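Section 4. Setting up the Faslow stock counter scale

This section explains how to place the scale, level it, and teach it the weight of your parts. Please read section 3 first if the scale is still in its box. The work takes one person less than an hour if the bins are already sorted.

4.1 Choosing the place

1. Choose a table which does not move when you lean on it. If the table moves, the reading will also move, and the count will be wrong.
2. Keep the scale away from open doors, fans and heaters. Moving air pushes on the plate more than people expect.
3. Leave 40 cm free on the left side for the display cable. Do not bend the cable sharply at the plug.
4. Place the scale with the display facing the person who will do the counting.

Note: If your storeroom is on an upper floor, the floor itself can shake when a cart passes. At the Udton store we had this problem and we moved the scale next to the outside wall.

4.2 Leveling

1. Look at the small bubble on the back of the scale.
2. Turn the two front feet until the bubble is inside the ring. Then turn the rear feet until they just touch the table.
3. Press gently on each corner. If one corner goes down, repeat step 2.
4. Tighten the lock nuts by hand only.

Caution: Never lift the scale by the plate. The plate is held by four thin springs and they can not be repaired by the customer.

4.3 First start

1. Remove everything from the plate, also the paper cover.
2. Connect the power supply and press the green button.
3. Wait until the display shows 0 and the small star. This can take more than nine minutes in a cold room — please be patient and do not press the button again.
4. Choose grams or ounces with the UNIT key. Use the same unit for all bins, otherwise the printed list will be mixed.

4.4 Saving the weight of an empty bin

The scale must know the weight of the bin without parts. We call this the bin weight. In the Veres stock list it is the third column.

1. Clean the bin. Old oil and metal dust have weight too.
2. Put the empty bin in the middle of the plate. Nothing should touch it from the side.
3. Wait for the star, then press BIN.
4. Type the bin number and press SAVE.
5. Write the same number on the bin with a paint marker.

Bins of the same model are not always equal. In our set from Feltadton the heaviest was 19 grams over the lightest, and for small washers this is already a big mistake. Weigh each bin by itself.

4.5 Teaching the part weight

1. Press BIN and type the bin number.
2. Count a sample by hand and put it in the bin. For screws and washers we recommend 40 pieces. For larger parts nine pieces are enough.
3. Press SAMPLE, type the quantity, and press SAVE.
4. Add the rest of the parts slowly. Do not drop them from a height.
5. Read the total when the star appears, and copy it to the list.

Note: The display shows totals up to 1000 pieces per bin. If you have more, divide them into two bins with two numbers.

4.6 Checking the result

Take out a small quantity which you have counted by hand. The total on the display must go down by the same quantity. If it does not, repeat 4.5 with a larger sample.

Repeat the whole check every May, and also each time the scale has been carried to another table. Questions about this section can be sent to Hsiu-ying Tam, who keeps the manual. Last change to section 4: July 22, 2023.

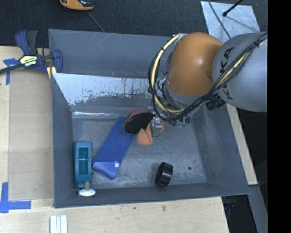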